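Notes on wall texture and grasp-point drift, 3 Nov 2018

I have spent most of the time since May trying to work out why a pick policy trained wholly in simulation loses accuracy when the only thing I change is the wallpaper. This post covers the method, the result, and the parts I still don't trust. It assumes you have read the earlier one about the Poria simulator, or at least that you know what a rendered training set is and why one would bother.

The two renders show the sort of room the generator produces.

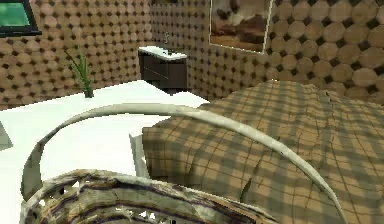
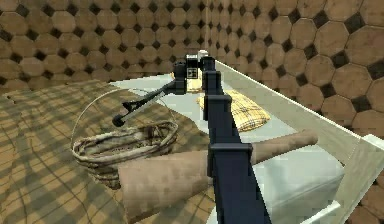
*Poria renders, same room. The round pattern on the walls in the first and the tan octagons in the second are both the sort of regular tiling discussed under "Repeats".*

## Setup

The task is simple to state. A simulated arm stands at a table with a few household objects on it, and the policy has to put the tip of its tool at a chosen point on one of them. Baskets are the difficult class. A basket has a rim, a handle that may be only a few pixels wide, and a weave that gives the network a great deal of local texture and very little else.

Each room is drawn from a pool of floor plans with furniture already in it. The generator then picks wall, floor and cloth textures independently, with no attempt at taste. Object positions are sampled next, checked for gross collisions, and left alone. I allow overhangs and overlaps as long as the physics step settles. Bernd Görtz, who wrote the original placement code, wanted a stricter filter. I took it out because it threw away too many of the awkward arrangements, and those are the ones I need.

The training set for this round was 3,000 rooms. The held-out set was 500 rooms with floor plans that never appear in training. Every held-out room was rendered twice: once with its sampled walls, and once with the walls replaced by a flat mid-grey. Geometry, lighting, object poses and arm start pose are identical between the two. Any difference in where the policy aims must therefore come from the wall pixels, directly or through light bounced off them. I turned bounce lighting off for the main run to remove the second route.

## Measure

I stopped using success rate early on. A basket can be hooked from quite a wide range of points, so a policy can drift a fair way before it starts to fail, and by then you have lost the interesting part of the curve.

What I record instead is the distance between the aim point in the textured render and the aim point in its grey twin, measured in the table plane. I call it drift. It says nothing about whether either point is any good. A policy that aimed at the same wrong place every time would score perfectly, so I keep the ordinary error alongside it and look at the two together.

## Result

Of the 500 held-out pairs, 213 had drift above my threshold, which I set at half the width of the tool tip. I had expected a handful.

The failures were not spread evenly over textures. Plain paint, plaster and large murals hardly moved the aim point. Nearly all the large drifts came from walls with a small motif repeated on a grid. Floors with a strong check did something similar, but more weakly, and only when the floor was visible beside the target object.

Cloths on the table made no difference that I could measure. This surprised me, as they are much nearer to the target than the walls are and often patterned. My guess is that training places cloths in so many positions and folds that the network learns to discount them, while a wall is always upright and always at the back.

## Repeats

The obvious suspicion is that the network uses the wall pattern as a ruler. If the motif is the same real size in every room, its apparent size tells you how far away the wall is, and from there you can get a decent estimate of the table's depth. In Poria, texture scale was fixed per texture file. The network had every reason to learn the trick.

To test this I took the 213 bad pairs and rendered them again with the wall motif scaled up and down, everything else held still. The aim point moved towards the camera as the motif grew and away from it as the motif shrank. The movement was close to linear over the middle of the range and broke down at both ends, where presumably the pattern is either too fine to resolve or too big to show a full repeat.

I also tried shifting the pattern sideways without scaling it. That produced almost no drift, and I take it as fair evidence that scale is what matters.

There is a second effect I can't separate cleanly. Where two textured walls meet, the motif on the nearer wall appears larger than on the farther one, and the network seems to weight the two differently depending on which side of the tool they fall. Rooms with a corner directly behind the gripper gave the noisiest numbers in the whole run. I have no explanation beyond hand-waving.

## Fix

The repair was dull. I added 1,000 rooms to the training set in which wall texture scale is sampled per wall, so that two adjoining walls in one room can disagree. These rooms look wrong to a person. The network doesn't mind.

After retraining from scratch, drift on the held-out pairs fell to roughly the level I see from changing the random seed. Ordinary error got slightly worse on rooms with fixed-scale textures, which makes sense: I have taken away a cue that was valid there. It got better on everything else.

Fine-tuning the old network on the extra rooms didn't work nearly as well. It unlearned the ruler for the textures it had just seen and kept it for the others. I ran it three times with different learning rates before giving up.

## Objections

Eckhard Kasten read a draft of this and made two points I should pass on.

The first is that the extra rooms add quantity as well as variety, so part of the gain could come from simply having more data. He is right, and I have since run the control with fixed-scale extra rooms. It helped ordinary error a little and did nothing for drift.

The second is that grey walls may be a poor reference, being outside the training distribution themselves. I have less of an answer to that one. Swapping grey for a plain plaster texture gave the same ranking of bad rooms with a few changes near the threshold, but plaster is only one texture and I picked it because it was handy.

## Still to do

- Repeat the scaling test on floors. The renders exist on the Girneck machine but haven't been scored.
- Look at the corner rooms separately, with the corner moved in small steps across the view.
- Check whether the thin basket handles suffer more than the rims. The labels in the Wiegand object set treat a handle and its basket as one part, so they'll need splitting by hand first.
- Turn bounce lighting back on and see how much of this survives.

The scoring script and the list of bad rooms are in the usual place. The list uses the new room numbering, so it won't match anything downloaded before May.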